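3. Load the shelves

Now the fun part -- filling your Grenside rack! Wipe each tier and let it dry first. Put heavy bottles on the lowest tier and keep the total under 800 ounces.

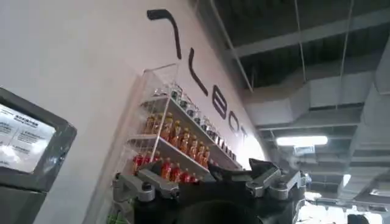
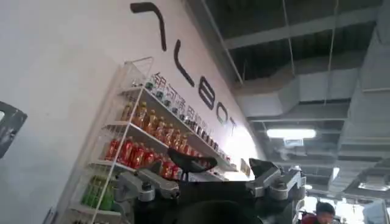 4. Set the tier tilt

Turn both knobs 2 clicks toward the wall, then slide a can down to test the roll. Small drinks with dark caps, like the row on the uppermost shelf in the second photo, look great up top and are super easy to grab.

Note: Tall bottles need the wide Tivville clips.

Caution: Never climb on the rack. Recheck the wall screws after some 100 refills.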